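Daylight and Desk Position in a Small Study Room
Arsalan Shaikh
Term project report, Building Physics Lab
7 Jan 2022 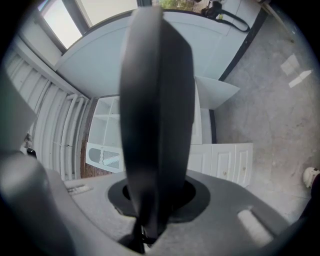 1. Purpose

The project examined how illuminance on a desk surface changes with distance from a side window, and whether a simple daylight factor estimate is good enough to place a desk. The target was 350 lux on the work surface with the electric lighting off. This value was set by the course handout.

2. Method

Measurements were taken in the Holtell annex. A Drasari handheld light meter was placed flat on the desk with the sensor facing up. The desk was moved away from the window wall in equal steps, giving 13 positions on a line perpendicular to the glass. Two readings were taken at each position and averaged. A second meter was left outside on an open, unshaded surface and read at the same moments.

All readings used here were made under full cloud. Readings from clear days were recorded but left out of the analysis, as direct sun moves across the floor too quickly for the method to follow.

The daylight factor at each position is the indoor reading divided by the outdoor reading, expressed as a percentage.

3. Results

The daylight factor was highest next to the window and fell steeply over the first few positions, after which the curve flattened. At position 8 it reached 2 percent. Beyond that point the desk did not meet the target on any overcast day in the record.

The estimate from the Mavromatis worksheet followed the shape of the measured curve but was too high near the window and too low at the back wall. The worksheet assumes a single average reflectance for all room surfaces. Painting over the rear wall in May, before the project began, may have raised the reflected component there. No reflectance measurements were made to check this.

4. Sources of error

The operator's shadow affected the first set of readings, which was repeated. The outdoor meter was read by a second student, and the two readings could differ by several seconds. The Unis logging software rounds to whole lux, a small effect except at the back of the room.

5. Further work

The measurements should be repeated with the blinds half lowered and with a vertical sensor at eye height, so that glare can be treated separately.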